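Jetel Wrist Kit: evaluation set, README

Maintained by Ivone Araújo. Questions about the labels go to Ademir Lins. 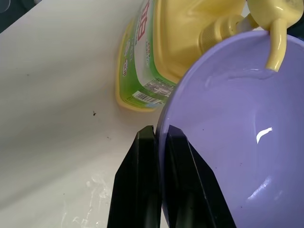 We put this set together to check one line in the Aretti sales sheet for the Jetel kit, the one that says it handles "everyday kitchen and bathroom items without tuning." That's a broad promise for a two-finger gripper, and the sheet doesn't say which items were tried or who tried them. We asked twice and got the same PDF both times.

What's in it

1,775 clips from the wrist camera, each with a gripper log and a short text label. Of these, 833 are rim grasps on bowls, cups and tubs. The rest are bottles, sponges, lids and cutlery. 141 clips carry a "disputed" flag, meaning the two labelers disagreed on whether the grasp counted as a success. We left them in. Drop them if you want a nicer number, but please say so when you report it.

How a success is labeled

The object has to leave the surface and stay held for the length of the lift. Touching a neighboring object is allowed and gets its own flag (contact_other). Aretti's own scoring tool counts a grasp as good once the fingers stop closing, and we don't see how that can be defended. A finger can stop on a faucet.

Files

clips/ has the video, one file per attempt
logs/ has finger width and motor current, same file names
labels.csv has object, grasp type, result, flags
notes.txt has Ademir's comments, unedited

Known problems

Pale plastic on white surfaces is overrepresented. Glare inside glossy bowls confuses the kit's bundled detector, and we haven't worked out how much of that is our lighting.
The fingers hide the contact point in plenty of clips, so labels for those lean on the logs.
Motor current was logged at the wrong scale in the first batch. The corrected values are in the column current_fixed. Ignore the other one.
Every clip comes from 2 kits, both supplied by Guerra, a reseller. We can't say how much units vary.

What it doesn't show

Nothing here covers wear. The sheet also claims long finger life, and we have no data for or against it. Atbridge has asked us to add a rival gripper to the set. We'll consider that when they send one without conditions attached.

Next update is planned for December.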